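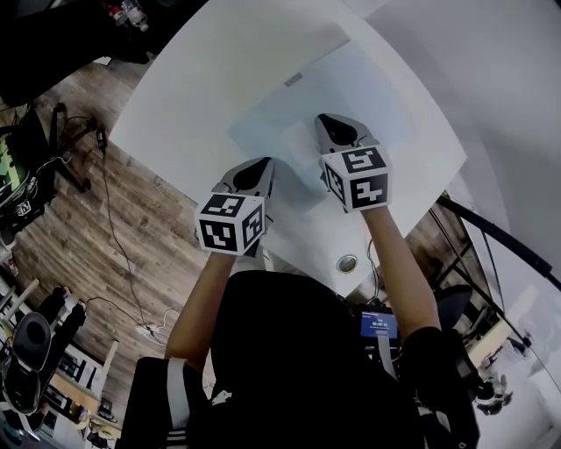

Furham is a market town on the river Peeters, 11 miles upstream of Caletton. It grew up beside a ford and received its first bridge in the late Middle Ages. Trade in wool and hides declined after the railroad arrived, and furniture making took its place. Plain tables are still the town's best-known product, and a white table is the usual choice for work done leaning over the top. The yearly fair is held in August and lasts two days. The parish of Flerilis, with 299 residents, was joined to the town later.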